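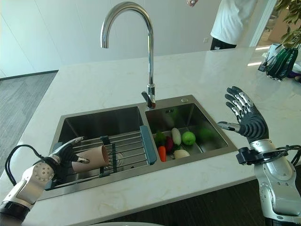 A two-armed kitchen robot at the sink, with a paper cup on the dish rack and vegetables in the right basin.

Automation in workplace kitchens

Automation in workplace kitchens is the use of machines to do part of the daily work in staff kitchens, canteens and small catering rooms. The term covers dishwashers, timed ovens and vending equipment, but since the 2010s it has more often been used for robots with arms and hands that work at an ordinary counter. Such robots pick up cups, put away dishes, sort produce and carry out other small jobs that a person would otherwise do between larger ones.

The subject draws interest from kitchen staff as much as from engineers. A sink is one of the hardest places in a building for a machine to work, and one of the places where people most welcome a second pair of hands!

Background

Kitchens were early adopters of machines, though of a particular kind. The conveyor dishwasher, the potato peeler and the bread slicer each took over a single task and did it the same way every time. Work was brought to the machine. Somebody scraped the plates, filled the tray and emptied it at the other end, and the jobs between machines stayed with people.

Those in-between jobs make up a large share of a kitchen worker's shift. Cups are left beside sinks, vegetables arrive mixed together, lids and boxes don't match, and the dish rack is never filled in the same order twice. For decades this kind of work was thought to be out of reach for automation, since a factory arm expects every part to be in the same spot.

Arms with jointed hands opened up the question again. A hand with several fingers can close on a cup, a carrot or a faucet lever without a change of tool, so the kitchen doesn't have to be rebuilt. It can stay at the height and layout that people already use, and people can go on using it.

Typical tasks

Handling cups and dishes is usually the first task introduced. Paper cups are a favorite for early training and a surprisingly demanding one, as they weigh next to nothing and crush under a grip that would suit a ceramic mug. A cup lying on its side also has to be approached differently from one that is standing up. Kitchens that use both kinds of cup generally teach the lighter one first, on the theory that a gentle grip can be made firmer later.

Sorting produce is the second common task. Root vegetables, leafy greens and round fruit each call for a different grasp. Carrots and long radishes are picked up across the middle, apples from above, and broccoli by the stem if the stem can be reached. Onions roll, and their loose skins come away in the fingers. Many kitchens use one side of a double sink for produce and keep the other for dishes, a habit that predates robots by generations and suits them very well.

Other tasks include wiping counters, stacking trays, moving waste to a bin and setting out items for the next shift. Cutting with knives, work at hot fryers and tasting are normally left to people.

The Undham kitchen

A well-documented case is the staff kitchen at the Undham site of Gillovo, a maker of packaging machinery. The kitchen serves 568 employees from a single counter line and had five kitchen workers when the project began. A two-armed system known as Rollow was brought in for sink work, under a plan drawn up by the Abdelaziz workplace design office.

The plan's starting point was a diary study. Kitchen workers noted each interruption to their cooking and serving over two weeks, with a word or two on the cause. More than 500 entries were collected, and a large part of them concerned the sink: a full rack, a basin blocked by somebody's lunch things, a box of vegetables set down in the only free space. The diaries were pinned up in the kitchen so that everyone could read them, and the list of robot tasks was written from them.

Rollow went into regular use on July 7, 2018, at first only during the quiet part of the afternoon. A kitchen worker stayed within reach throughout this stage. By late August the hours had been extended to cover the end of the lunch service, by request of the kitchen workers themselves, who had found the afternoon the least useful time to have help.

All five workers kept their posts. Two of them took on a new role called sink lead, which included setting up the day's tasks, showing the system new objects and deciding when it should stop. The role came with training time inside working hours and a higher pay grade. The site's kitchen handbook devotes its longest chapter to it.

Changes in daily work

The change that workers mention most is in the rhythm of the shift. Before automation, dish work filled every gap, and a cook waiting for a pot would rinse cups until it was ready. With part of that work handed over, gaps are used for preparing the next dish, talking to diners or sitting down. In Undham the menu grew to include a daily soup made from scratch, which the kitchen had wanted for years.

Physical strain is another area of change. Leaning over a deep basin is hard on the lower back, and repeated gripping tires the wrists. Workers who share the sink with a robot still do both, but in shorter spells.

New kinds of effort appear as well. Someone has to notice when a cup has been gripped badly, when an object is unfamiliar, or when the rack needs clearing. This watching is tiring in its own way, especially in the first weeks, and kitchens have learned to rotate it. An experienced dishwasher is often the best person for the job. They know by sound and by glance what is about to slip, and that knowledge is very hard to write down.

Tidiness takes on a different meaning too. People who share a sink with a machine tend to leave things where the machine can find them, and some enjoy this while others find it fussy. At Undham the office staff, who had never been known for returning their cups, became noticeably better at it once there was something interesting to watch at the other end.

Shared space and safety

Robots at a counter normally work at low speed and with limited force. The usual arrangement gives the machine one stretch of the counter while it is active and keeps walkways behind it clear. Stop buttons are placed where they can be reached with wet hands. Cables and wrist joints need special care near water, and the arms are wiped down at the end of each shift along with the counter.

Hygiene rules apply to robot hands much as they do to human ones. Separate hands or washable covers may be used for dishes and for food, and a hand that has touched waste is cleaned before it returns to the produce side. Kitchens differ on who should do this. Some assign it to the closing shift, others to whoever set the task.

Debate

Supporters point to the variety that automation can bring back to kitchen jobs. A person hired to cook gets to cook more, and skills that used to go unnoticed, such as stacking a rack so that it drains well, become something worth teaching and paying for.

Critics answer that much depends on the employer. The same equipment can be used to shorten shifts or leave one person alone with the work of several. Speed is also questioned. A practiced worker can clear a rack far faster than present two-armed systems, and a kitchen that plans its lunch service around the machine will run late. The Undham plan dealt with this by leaving the busiest period entirely to people in the first stage, and by letting the sink leads take back any task without asking.

There is wide agreement that kitchen workers should be involved before the equipment is chosen. They know where the cups pile up.

See also

Commercial dishwasher
Human-robot collaboration
Job design
Robotic hand
Staff canteen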